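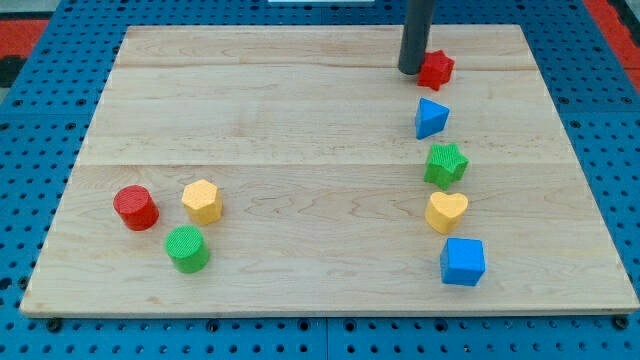

Figure 3. Tabletop setup for the sorting chores, with eight blocks on the wooden board and the tip of the arm beside the red star.

4.2 Small chores on a board

It is tempting, when one writes about robots in the home, to begin with the laundry or the dishes, and we will admit that our own first plan for Trakel had a full sink in it. We were talked out of that fairly quickly by our colleagues at Tuhumury, who had spent a long winter with wet plates, and we are grateful to them. The work we settled on is humbler. A person types a request in plain words – "put the red star next to the red cylinder", or "clear a space in the middle" – and the arm has to carry it out by pushing, with a plain rounded tip and no fingers at all.

Readers who have tidied a kitchen counter with the side of one hand will know how much of housework is this kind of pushing. Crumbs, coins and stray lids are seldom picked up one at a time. The same goes for the packing bench, where small parts are nudged into groups before anybody lifts them. The blocks in Figure 3 come in four colors, and each color is shared by two different shapes, so a request that says only "the green one" is not enough to go on, and the system has to ask or guess. A layout like this one, with a group on the left and a line on the right, also makes for long pushes over open wood, and we have grown rather fond of these, as they show up small steering errors very nicely.

We collected 2000 typed requests in all and held back 300 of them for testing. Trakel began moving toward a sensible block in 297 of the test requests, which pleased us more than we can decently say in a paper. Finishing the job was another matter. Stars tend to turn as they are pushed, and a cylinder shoved a little off center will slide away to one side, so that many runs ended with the right block in not quite the right place. The Clokeck planner, which we ran on the same requests, was slower but wandered less on the long pushes.

So can a machine tidy the counter yet? Our feeling is that it can help, given a dry surface and a patient owner. Section 4.3 takes up the question of clutter, where blocks touch one another from the start.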